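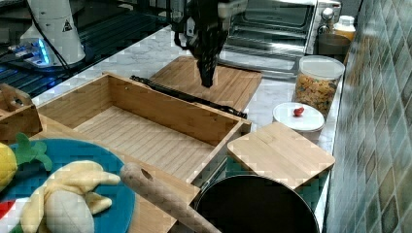 A bamboo box and a cutting board on the marble countertop.

FUNDBY UNITED TO KEEP TOP-FLIGHT SOCCER AT WARUS PARK FOR ANOTHER SEASON

FUNDBY, May 2002 - Fundby United Soccer Club is delighted to announce that it has signed a new lease on Warus Park, and that the first team will go on playing its home games there when the new league season gets under way in September. We know that a good many of our supporters have been worried about this since the winter, and we would like to thank every one of you for your patience, your letters and your kind words at the gate.

The new agreement runs for 3 years and covers the main field, the practice field behind the east stand and the parking lot on Gokoment Road. It also gives the club the right to stay on for longer if both sides are happy, and we very much hope they will be.

It has been a season to remember on the field as well. United finished fourth in the Wickramasinghe League, our best placing since we came up, and stayed in the race for second until the final two games. The 31 points we took at home were the most this club has ever collected at Warus Park, and those of you who stood through the rain for the last of them, a one-goal win that felt a good deal longer than ninety minutes, will not forget it in a hurry. The average home crowd was 397, up nicely on the year before, and for the final game of the season we had 800 people through the gate, with a line still stretching back past the bus stop at kickoff.

Away from home we were not so steady, and the coaching staff would be the first to say so. Too many games slipped away in the last quarter of an hour. A longer preseason is planned this summer, with a week of training camp by the lake and four friendly games, two of them at home. The captain and both goalkeepers have already agreed to come back, and talks with several other players are going along well. We hope to have more news on that front before the schedule comes out.

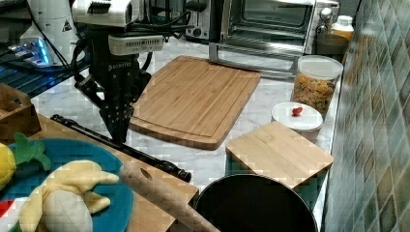

Season tickets for the new campaign

Season ticket prices will stay the same as last year for adults, and we have been able to bring them down a little for students and seniors. Children under 12 will get in free to every home league game as long as they come with a grown-up. Anyone who held a season ticket last season can keep the same seat by returning the renewal form before the end of next month, and after that any seats left over will go on general sale at the club office.

Work at the ground

The grass will be reseeded over the summer, so we ask everyone to please stay off the main field, however tempting it may look on a nice evening. New benches are going in along the south side, the roof over the east stand will be patched, and the snack bar will get a second window, which ought to make halftime a good bit easier on everybody. The practice field will stay open for our youth teams all through the summer, and boys and girls who would like to try out are warmly invited to pick up a form at the club office.

For more information

Reporters and supporters with questions are welcome to call or stop by the Fundby United club office at Warus Park on any weekday morning. Schedules and renewal forms can be sent by mail on request.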